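**Helping Dad at home without taking over: where do you draw the line?**

**pinehollow_kt** wrote:

My father is 84 and lives alone in the house in Skernon. I go over four days a week. He cooks breakfast, shaves, does his own laundry, and keeps a list of what he wants from the store. I do the driving, the bills and most of the heavy cleaning.

We had an argument on Sunday over his pills. I bought a weekly box with the days on the lids and filled it for him. He dumped it out and put everything back in the bottles. He says he has taken them the same way for years and never missed one. My brother thinks I should just keep the bottles at my place and bring them over. I don't want to do that, but I don't want to find out the hard way that he's been doubling up either.

What do the rest of you do?

---

**marl_and_gravel** wrote:

Don't take the bottles. My mother-in-law stopped speaking to us for most of May over less than that. Ask the pharmacy if they can print one sheet with everything on it and let him tick it off himself.

---

**oldroute9** wrote:

I disagree. Pills are the one place I don't bend. My aunt was sure she never missed one too, and she ended up in the hospital in Caltov for a week. Let him win on the laundry and the shower. Medication is different.

---

**pinehollow_kt** wrote:

What does he take, you mean? Blood pressure, a water pill and something for his stomach. Nothing that would be a disaster over one day, according to his doctor.

---

**R. Jankauskaitė** wrote:

I've been doing this for my mother for six years, so I'll give you what we settled on.

Each of us has jobs, and they're written on a card on the fridge. Hers: pills, dishes, bed, plants, phone calls to her sisters. Mine: trash, floors, car, anything on a ladder. I don't touch hers unless she asks. If she thinks I've done mine badly she is allowed to say so, and she does.

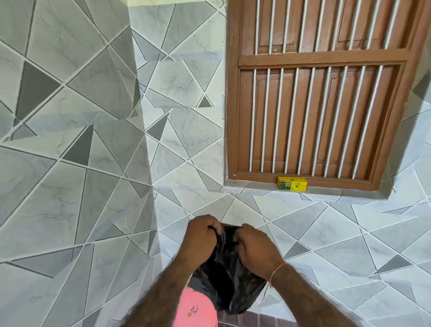
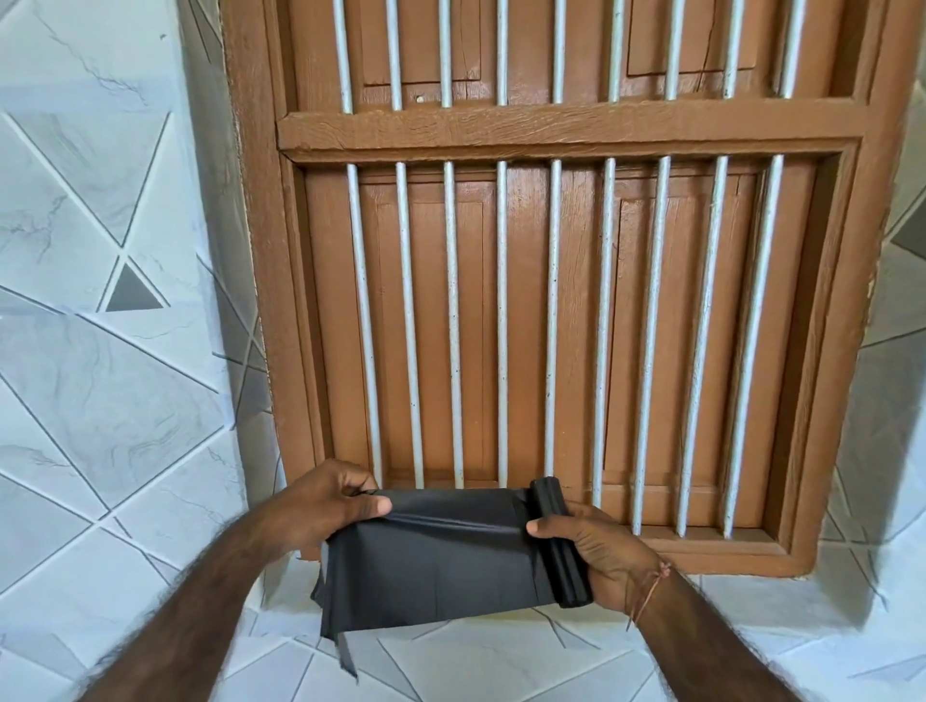 R. Jankauskaitė

For the pills, she agreed to one thing. I look at the bottles on the first of the month while she sits there with me, and we see if what's left matches the date. It takes ten minutes. If it were off two months in a row, we'd talk about a box. We shook hands on it.

I also pay $120 a month for a woman from Anwood to come by on the mornings I work. Mom complained at first and now they watch game shows together.

---

**oldroute9** wrote:

A month is a long time to be wrong about blood pressure medicine. I'd check every week.

---

**R. Jankauskaitė** wrote:

Fair enough. We did it weekly to begin with. She hated it and I was never finding anything, so we stretched it out. With a new prescription I'd go back to weekly.

---

**tincup_wren** wrote:

Has anyone tried the locked dispensers that beep? I saw one for $249 and another for $224 and can't tell what the difference is.

---

**marl_and_gravel** wrote:

We had one of those. It beeped at dinner and he unplugged it. Try paper first.

---

**pinehollow_kt** wrote:

I asked him about the monthly check this morning. He said weekly is fine, as long as he's the one who opens the bottles. The box is going back to the store. My brother is still not happy, but he lives two states away.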